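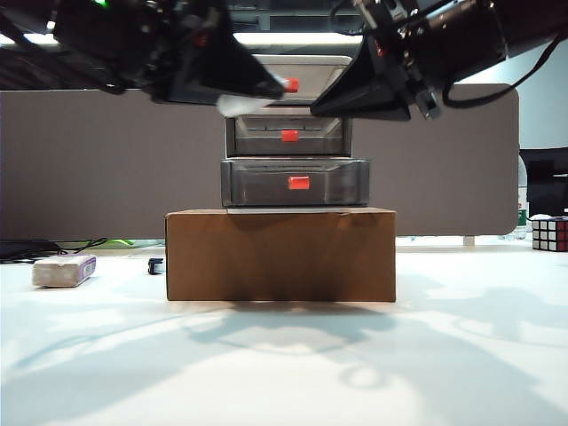 Budgeting for a second two-arm workstation
Category: Equipment and Purchasing

Our department operates one two-arm station, used for small household tasks such as opening drawers and handling tissue. A second station has been approved in principle, and I am required to submit the budget in June. The arms and grippers have been quoted by Vavness. I have no reliable basis for the remaining items, namely the table, partition, cabling, spare fingertips and task objects. The form allows a single line of 800 dollars for "accessories." Is this sufficient, and should the task objects be purchased in duplicate?

Posted by Kristóf Katona

Replies

Ramalho

The sum of 800 dollars will not be sufficient if fingertips are charged to the same line. Our own accessories for one station came to 1,490 dollars, including two spare sets of fingertips and a replacement wrist camera cable. I recommend that fingertips be entered separately as consumables, as most finance offices will then permit reordering without a new request.

Task objects should be purchased in duplicate and from the same batch where possible. A small drawer unit is inexpensive, but suppliers change handles and dimensions without notice.
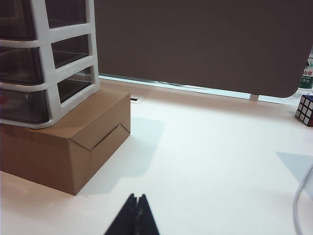
The height at which the drawers stand should also be settled before the order is placed. A cardboard box is an acceptable riser during planning, although a fixed riser of known height should be included in the final budget. Kindly confirm with the supplier that the arms can reach the lowest drawer at that height, and request the answer in writing. Delivery of our second set of grippers took 19 working days.

Clerach_Admin

We allowed 60 dollars per station for drawers, cubes, bottles and similar items. It was enough.

Esusness

Please check whether the quotation includes mounting hardware. Ours did not, and a second purchase order was required.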